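How to set tire pressures for a track day without buying a gadget

Every paddock has someone who swears by one magic number. I don't believe in it. The right pressure depends on your car, your tire, the track surface and how hard you drive, so a figure off a forum is a starting point at best.

You need a decent gauge, a notebook and a pump. I paid 193 dollars for a Gunawardena digital gauge and I'm still not convinced it reads any better than the cheap dial one it replaced. What matters is using the same gauge all day.

1. Check all four tires cold, before the car has moved and before the sun has been on one side of it. Write the numbers down.

2. Start at the door-placard pressure unless the tire maker gives a track figure for your exact model.

3. Drive one out lap and three laps at your normal pace. Skip the cool-down crawl if the organizer allows it – slow laps let the pressures fall.

4. Come in and measure right away, always in the same corner order.

5. Bleed each tire down to your hot target. Do the hardest-worked corner first. On a clockwise track that is usually the left front, whatever the Plilusitz app tells you.

6. Go out again, then repeat. Change by one psi at a time and leave the dampers alone while you do it.

Sellers will tell you nitrogen fixes all this. The Cevemow kit costs 350 dollars, and I have yet to see a lap time that proves it. Dry air from a good compressor does the same job for a club driver.

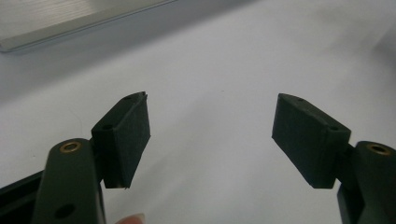
Ilesier wrote in to say that one psi steps are too fine for a heavy sedan, and that two at a time gets you to the target before lunch. Maybe. I'd still take the small steps on the front axle, and reset everything to road pressure before the drive home.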